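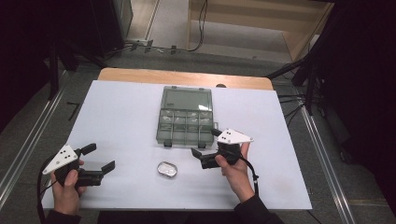

Where do the small parts go when a tin comes back from the bench?
Into the divided box, smallest parts first, and the tin goes back to the shelf empty. Nothing stays in a tin overnight. Jailson asked for this in September after two sizes got mixed, and it still holds.

Notebook, small parts sorting, afternoon

Started 2:15 pm. White board down on the table first. Dropped pieces show up badly on bare wood, and the board can be tipped at the end to collect strays. Board wiped with a dry cloth only, the spray leaves streaks.

Used the gray-green compartment box with the two latches on the near edge. Covadonga prefers the deeper Besier box for this job. I tried that one last month and could not get at the back row without knocking the front row, so back to the shallow one. Lid opened all the way back, tray side toward me. If the lid is only half up it drops on your hand.

Loading rule, same as before: start at the back and work forward, so you are not reaching over full cells. One kind per cell. If a cell fills up, use the next one along and write it on the card, don't heap it. Heaped cells spill into their neighbors when the lid closes.

The silver tin is the small oval one. Its lid is stiff. Press on the short ends, not the long sides. Nicanor bent the rim on the other tin doing it the wrong way and it has not closed flat since.

Stock card for this lot says 256. Clultus delivery slip says 300. Purificación thinks the difference went out to Trindham before the card was written up. Left the card as it is, question mark in pencil, she will check with Valeriano.

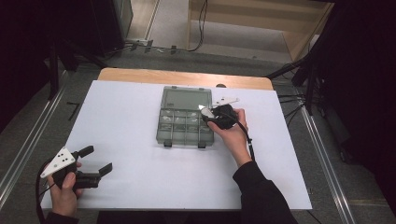 Closing up and putting away

Look along the dividers before shutting the lid. A piece lying across a divider will hold the lid open a crack and then everything shifts when the box is carried. Press both latches. Carry the box flat, never by one end.

Label is drawer 213, old label 3931 is still underneath on some boxes, ignore it. Peel it off if you have time.

To do: more blank cards, ask Quintana if they still sell replacement latches for this box, find a home for the bent tin or throw it out.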